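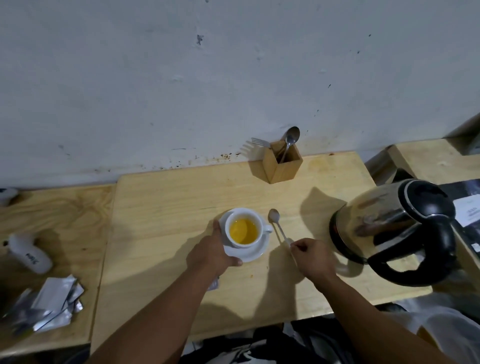
靠墙木桌,杯碟、茶匙。

Tosari 战棋室 安全检查表(带备注版)
四月这次,上午开始,下午四点前走完。范围:涂装间、喷漆位、树脂打印角、金属铸造台、切泡沫的桌子、大桌区、地形仓、储物架、消防和电、急救箱。Cowie 那边的活动厅是外借场地,单独放在最后。

标记:
合 = 没问题
改 = 能用,要改
停 = 改好之前不许用
未 = 没查到,或者没钥匙

备注写得急,看不懂的来问,别自己猜。上次有人把“停”看成“合”,喷漆位照样用了一个晚上。

一、涂装间

1.1 门能从里面直接推开 合
门后挂钩上挂了三个包,推的时候蹭门框。包挪走。

1.2 台灯线无破皮 改
靠窗第二盏,线在底座那里折得发白,胶布缠过。胶布不算修。换线或者整盏换。先拔了,插头上贴了黄条,别撕。

1.3 灯罩温度 合
都换成LED了,开一小时手背靠近没事。最里面那盏老卤素的还在,谁带来的谁拿回去。

1.4 桌面垫板 改
切割垫有两块翘角,刀走到翘角会跳。扔掉一块,另一块翻面还能用一阵。

1.5 笔刀、刀片 停(刀片回收)
回收盒满到盖不上,刀片从缝里支出来。这条说了不止一次。满到四分之三就封口,封口胶带在抽屉里。新盒子没有了,要买。新盒子到之前,断下来的刀片一律放带螺纹盖的玻璃罐,罐子外面写“刀片”。不要放纸杯,不要包纸巾丢垃圾桶,收垃圾的人会扎手。

1.6 笔刀帽 改
七把里四把没帽。没帽的插软木塞,先这样。

1.7 瞬干胶 改
两瓶没盖严,瓶嘴粘在桌上了。解胶剂只剩个底。粘到手不要硬撕,温水肥皂慢慢搓。进眼睛直接送医院,别在这边折腾。
促进剂(喷的那种)和瞬干胶分开放,现在是在同一个盒子里。

1.8 溶剂类 改
白电油、笔洗、稀释剂,应该进铁皮柜。检查时外面桌上摆着五瓶,一瓶是矿泉水瓶装的,没标签。没标签的一律按溶剂处理,当场贴了。以后看到矿泉水瓶装东西的,直接封存。
饮料瓶不装溶剂。再写一遍。饮料瓶不装溶剂。

1.9 吃喝 改
涂装桌上不放吃的。现在桌上有半包饼干。洗笔的杯子和喝水的杯子要一眼分得出来,洗笔杯统一用带蓝圈的,目前只有三个有蓝圈,其它的补上。

1.10 油漆成分 改
老架子上有几罐金属漆和一小罐铬黄,标签掉了一半。含铅含镉的颜料不给未成年人用,不打磨,不喷。那罐铬黄单独拿出来了,等处理。画南军灰、胡桃染的那种黄褐色,用普通丙烯就调得出来,犯不着用老罐子。

1.11 干刷粉尘 合
颜料粉(做旧用的土色粉)用完盖盖子。有人喜欢对着底板吹一口把浮粉吹掉,别吹,用软刷扫进纸里。

二、喷漆位

2.1 抽风机 停
开了。声音正常,风不对。纸条放在口子上只是飘一下,不贴。拆开看滤棉,硬得像饼。换滤棉再测,纸条要能吸住不掉。换之前这个位停用,喷罐和喷笔都停。

2.2 排风管 改
管子从窗口出去那段,卡箍松,漏风漏回屋里。重新卡,缝用铝箔胶带封。普通透明胶不行,热了就掉。

2.3 气泵 改
Clitach 那台,压力表指针不归零,停机以后还停在一格上。排完水再看,还是一样。表要换。储气罐底部放水阀拧开,出来的水是锈色的,有小半杯。每次用完放水,记在墙上的表格里,表格最后一行还是冬天写的。
安全阀手拉一下,能泄,合。
气管接头,两个快插里一个漏,肥皂水一抹就冒泡。

2.4 喷罐存放 改
点了,总共127罐,空罐没分开。太多了,存不下这么多。暖气片旁边那一箱必须搬,手摸罐身是温的。搬到地形仓北墙底下的铁架,离热源远。空罐放气放到没声音再丢,不许扎,不许压。
底漆罐有几罐罐底鼓,单独放屋外阴凉处,已经放了。

2.5 口罩 改
挂着的三个,滤盒没写启封时间。没写的当过期处理。医用外科口罩不防漆雾,不要拿那个顶。

2.6 点火源 合
香薰、蜡烛、打火机都没有。热风枪在隔壁桌,喷漆时段不许开。

2.7 室外喷罐 合
后院那块可以喷,风大的时候不要喷,上次邻居的自行车座上有一层灰。纸箱做挡板可以,喷完纸箱晾在外面。

三、树脂打印角

3.1 手套 改
丁腈的只剩小号。乳胶的不能代,树脂会透。买大号和中号。

3.2 打印机放置 合
水平,盖子完整,联锁能用,开盖停光。

3.3 树脂 改
Bornico 灰色和透明各一批,瓶子放在窗台上。窗台有太阳。拿下来了,放柜里。撒过的那块台面黏手,用酒精擦了两遍,还有一点,下次再擦。
料盘里的剩料不要倒回原瓶,过滤以后装旧瓶,写“回料”。

3.4 酒精洗件 停
桶没盖。整间屋子都是味道。盖子找到了,裂的。没有好盖子之前不许开桶。洗件酒精发浑以后放太阳底下固化沉淀,再当废物处理,不能进下水道。水槽滤网上有一层白膜,说明有人倒过。谁倒的不追究,以后不要倒。

3.5 固化灯 合
带挡板,定时能停。别盯着看。

3.6 支撑废料 改
掉地上的支撑,没固化的那种,踩了会带到别的房间。地上铺的纸换掉。废料要先固化再丢。

3.7 打印间值守 改
夜里打印没人在的,上次早上八点来开门,机器还在跑,没有人签字。夜间打印要写纸条:谁的、几点开始、几点结束、出事打哪个电话。没纸条的,谁看到谁可以停机。骑兵马腿断了重打就是。

3.8 通风 改
窗户开得到,但是窗下面堆了盒子,手够不着把手。盒子搬走。

四、金属铸造台

先说一句,自己浇锡的越来越多,主要是补马、补步枪、补帽子这些小件。可以浇,规矩要按这个来。

4.1 台面 合
石膏板加钢板,没有烧穿。

4.2 电炉 改
温控旋钮的刻度磨没了。用温度计看,不要凭感觉。温度计有一支,借走了没还。没温度计的时候不浇。

4.3 干燥 合
勺子和模具先预热。湿模子浇进去会炸锡。水瓶离台子远一点,检查时旁边地上有一瓶,拿走了。

4.4 合金 改
锡块有两种包装混一起。老的那包含铅,写着呢,被别的东西挡住了。含铅的单独上锁,不给新来的用。旧铅兵打磨也一样,湿磨,戴口罩,磨完洗手再吃东西。
硅胶模有一个开裂,裂口朝人。扔了。

4.5 护具 改
面罩一个,刮花了,看不清楚。手套是厚皮的,合。围裙有,绳子断了,打个结凑合到下次。
不穿凉鞋。不穿短裤。这条贴墙上了,字太小,重新打大一点。

4.6 人数 合
浇的时候台前只站一个人,看的人站黄线后面。黄线有一段磨掉了,补漆。

4.7 浮渣 改
撇出来的渣装铁罐,罐盖要盖。现在罐口敞着,底下一层灰,手一碰就飞。按有害垃圾收。

五、切泡沫、做地形的桌子

5.1 热丝刀 改
两台,弓形那台弓架松。电源适配器不是原配,摸着烫。停用这一台,台式那台合。
切挤塑板有味道,开窗切,别在大桌区切。大桌区的人下午抱怨了,确实呛。

5.2 泡沫碎屑 改
静电吸的到处都是,吸尘器滤袋满。换袋。

5.3 PVA和石膏 合
石膏粉盖严。拌石膏不许徒手压在容器里等它干,会发烫,有人在别处烧伤过手指。

5.4 静电植草器 改
夹子线外皮裂。用之前先夹底板后开,收的时候先关。有起搏器的人不要用。这条从来没写过,这次加上。

5.5 大刀、曲线锯 改
曲线锯防护片不在。找到再用。美工大刀伸出长度太长,只伸两格。

5.6 玉米地毯、假毛皮 合
做草地的假毛皮,剪的时候毛飞,戴口罩。离电炉远。
栅栏(弯弯曲曲那种木条栅)用的铁丝头要剪平,扎手,搬盒子的时候扎过好几次。

5.7 水效果树脂 改
双组份的,做河和浅滩的那种,一次倒太厚会发热。每层薄倒。瓶子倒了流在架子上,粘住两本规则书,书已经废了。

六、大桌区

6.1 桌腿 改
折叠桌六张,五张锁扣好。靠柱子那张锁扣弹不出来,桌子上还压着一整条河谷地形。先用绑带绑住,地形搬走以后换锁扣。搬的时候两个人。

6.2 载重 改
单张桌不要坐。有人坐着摆骑兵,桌面中间已经有点弯。要够远处用推杆,推杆三根,挂在墙上。

6.3 过道 改
桌间过道背包和模型箱放满了。紧急出口前那一条必须空。拍了照片,贴在出口门上,后面照着这样保持。晚上九点以后人多,尤其容易堵。

6.4 插线板 停(一条)
串了三条,第三条上挂电水壶和手机充电。电水壶直接插墙。第三条剪了标签停用。插线板不许串,墙上插座不够的话就少插几个。

6.5 地面 改
骰子掉地上不捡,踩上去打滑,真的滑过。打完一局扫一眼脚底下。金属骰子不要在玻璃展示柜旁边扔。

6.6 展示柜 改
玻璃门上沿胶条脱,门关的时候往下沉。先别开,里面的东西等换完胶条再拿。顶层放了一箱金属件,太重,拿到底层。
柜里骑兵那一排,细剑和卡宾枪都是金属的,尖,取的时候捏底座。

6.7 照明 合
两根灯管闪。一根换了,一根没备件。算合,但是记一下。

6.8 未成年人 改
十二岁以下要有大人在房间里,是在房间里,不是在楼下。涂装间和铸造台不放未成年人单独进。登记本上有几行没写大人的名字。

6.9 噪音 合
没什么可说的。扩音器别开最大。

七、地形仓和储物架

7.1 架子固定 停(B架)
A架上墙螺丝齐。B架上面两颗没了,手推会晃。B架装的是石膏山和硬泡沫房子,最上层总重称了,425公斤,超得离谱。标牌写的限重是按整架算的,有人按层算了。先从最上面往下搬,搬空一半再上螺丝。搬完之前仓里不留人。
重称一次:是四层合计425,不是最上层,上面那句写错了,不改了,太急。结论一样,停。

7.2 梯子 改
两级脚蹬合。三级铝梯脚垫缺一个,会滑,停。不要踩模型箱当梯子,箱盖上有鞋印。

7.3 箱子标签 改
重箱要写“重”。磁铁底的箱子要写“磁”,磁底箱旁边别放银行卡。强磁铁片(小圆的那种)散在抽屉里,有小孩来的日子锁好,吞下去要命。

7.4 盒子数量 合
登记上写551盒,按登记抽查了一个架,对得上。剩下的没时间对。

7.5 湿 改
北墙根有潮气,纸盒底软。纸盒离地一块砖高。除湿机水箱满了自己会停,没人倒就等于没开。倒水谁值班谁倒。

7.6 老鼠、虫 未
假毛皮那一箱里有咬过的碎屑。没看到别的。放了粘板,下次看。地形上用真燕麦、真种子做玉米地的,不要再用了,换塑料的。

7.7 钥匙 改
仓库钥匙应该两把,挂钩上一把。另一把不知道。

八、消防和电

8.1 灭火器 改
涂装间一具,指针在绿区,合。大桌区一具,被展示架挡住,架子挪了。铸造台旁边是水基的,不对,金属和电炉旁边要放干粉,换。
灭火毯两块,有一块包在塑料里还没拆,挂起来,拉得出来才算有。

8.2 烟感 改
按测试键,三个响两个。不响的在打印角。换电池以后还是不响,整个换。喷漆的时候有人用塑料袋套烟感,袋子已经摘了。谁再套谁以后不要用喷漆位。

8.3 应急灯 合
拉总闸测的,亮着,走廊那盏暗一点。

8.4 漏电保护 合
测试按钮按下去跳。按完记得推回去,上次忘推,冰箱化了。

8.5 出口 改
主门合。后门插销锈,要用肩膀顶。上油,今天上了,好一些,下周再看。
门外台阶有青苔,雨天滑。刷掉。

8.6 电暖器 改
不许离开人,不许烘模型。有人用电暖器烘底漆,模型箱的边已经软了一块。
倒了会自动断电的那台留下,另外一台不会断,搬走。

8.7 集合点 合
停车场对面路灯下面。新来的基本都不知道。开局前花半分钟讲一下。

九、急救

9.1 急救箱 改
缺:小号创可贴,无菌纱布,洗眼液(过期)。多:三卷同一种绷带。剪刀生锈。
烧伤凝胶有两袋,日期还行。
急救箱放涂装间门口,不要锁。上次锁着,开锁的人去买面了。

9.2 洗眼 改
水槽龙头可以当洗眼用,水流要小。龙头现在一开就喷,调一下。水槽旁边堆的是洗笔杯,腾出来。

9.3 割伤记录 改
记录本只写了两条,实际肯定不止。小口子也写,写时间、哪把刀、在切什么就行。写了没人会骂你。多数是修合模线的时候刀往自己大拇指方向推,换锉刀。

9.4 过敏 改
乳胶、丙烯酸、树脂,有过敏的自己跟开门的人讲。树脂起疹子的就别再碰了,下一次会更厉害。

十、Cowie 活动厅(外借,开放日之前)

这部分是预检,开放日当天开门前再走一遍。

10.1 场地面积 合
厅的限员牌写690。桌子全摆上以后站不下那么多,限员按摆桌以后另外算,没算好之前不要对外说数字。

10.2 卸货 改
卸货坡陡,推车没刹。地形板立着推会倒,平放,绑带。下坡的时候人站在车的上坡那一侧。
先卸桌子再卸地形,上次反过来,一整块山谷放在雨里。

10.3 桌布 改
桌布垂到地上,会踩。夹子夹到桌沿下面。阻燃标有的留,没有的不用,四块没有。

10.4 商家摊位 改
喷罐不许在厅里试喷。卖刀具的要锁柜。卖仿真枪械道具、佩剑的,必须在登记时讲,剑不出鞘。来穿制服的复刻组也一样,火药一律不进厅,空包弹也不行,闪光帽(火帽)也不行。有人会说就放一下,不行。

10.5 马 未
复刻组问能不能牵马到草地上拍照。没回。场地方没答应之前当做不行。

10.6 体验涂装桌 改
小孩的桌子用丙烯水性,圆头刷,不放刀,模型预先修好。洗手的地方要近,现在最近的要走完整条走廊。借一个水桶加一桶干净水,旁边放纸巾。围裙够不够没点。

10.7 线 改
投影和音响的线过过道,要线槽。胶带贴的不算。线槽借两条,从 Tosari 带。

10.8 厅里的灭火器和出口 未
厅方说他们自己查。要他们给看记录,没看到之前写未。舞台左边那个门上次是锁着的。

10.9 停车 改
消防通道不停车。卸完就开走。贴条太小,打A3。

10.10 热饮 改
热饮点离游戏桌远一点。杯子要有盖。上次一杯咖啡下去,一个骑兵连和半张地图毯。

十一、停用清单(抄到白板上)

喷漆位,等滤棉
涂装间刀片盒,等新盒子,先用玻璃罐
洗件酒精桶,等盖
第三条插线板,不再恢复
B架,搬空一半加上螺丝
三级铝梯
弓形热丝刀
铸造台:没温度计就不浇

停用的东西红条写停,日期写在条上。红条只有做复查的人可以揭。

十二、要买

滤棉两块
刀片回收盒
丁腈手套,中号大号
带密封圈的桶盖,口径量过写在桶身上,买之前去看
干粉灭火器一具
烟感一个
洗眼液
无菌纱布、小创可贴
Clitach 气泵的压力表和快插
热丝刀不买新的,先看能不能修
解胶剂
滤盒,买回来启封就写时间
蓝色胶圈,洗笔杯用

发票放信封,不要拍个照就丢。

十三、复查

先看停的,再看改的,合的抽几条。复查还是四月以内。烟感和B架不等复查,东西到了当天弄。

补充两条,刚想起来:

冰箱里有一盒没标签的东西,像补土又像黄油。扔了。补土不进冰箱,冰箱只放吃的。

后院水管边那桶灰色的水是洗滚筒的,不是喂植物的,有人浇了花。花死没死没看。桶上写字。

检查人签字栏在纸质版背面,这一版不带。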